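Desks and Tables at the Clirnstead Clearance Floor

I went to the Clirnstead clearance floor on a Friday because the flyer promised "office quality at kitchen prices," and I wanted to see how much of that held up. Most of it is furniture that sat in somebody's office until the lease ran out. The sellers call it pre-loved. I call it used, and I took my tape measure.

The gallery is in the order I walked it. Prices are what the tags said, and I was given 2 different prices for the same chair, so treat them all as an opening bid.

The Blackburn bench. Long, gray and heavy, tagged at 526. The tag says it seats six. Six what, I couldn't tell you. My knees met the crossbar straight away.

The Warkitz corner desk. The brochure claims the drawers are good for 3000 openings, which sounds like a lot until you work out how often you go looking for a pen. One of them already stuck.

Then the pale tables, which everyone online keeps telling me to buy. I'm still not sold on light wood for a work surface – it shows every pencil mark in my house – but I'll admit the rounded corners are easier on the hip than the square ones I have now. 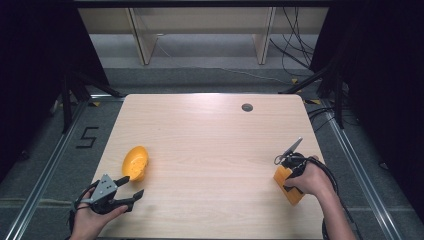

Pale wood top with a yellow-orange bowl tipped on its side and an orange block. The round black cable grommet is near the back, on the right.

About that grommet. It's sold as a feature, and I suppose it is if your lamp happens to live in that corner. Mine doesn't. A hole in a tabletop is easy to add and very hard to take away, so think about where your cords run before you pay extra for one.

The Claltard folding table. 28 on the tag and it felt like it. The legs lock with a click, then unlock with a slightly quieter click when you lean on the end. Fine for a yard sale, possibly as the thing being sold.

The chair wall. Everything here is "ergonomic," including a stool. I sat in four of them and stood up again fairly quickly.

More stock is supposed to come in during August. I'll go back for the shelving, which was still wrapped, and for a second look at the pale tables if the price drops.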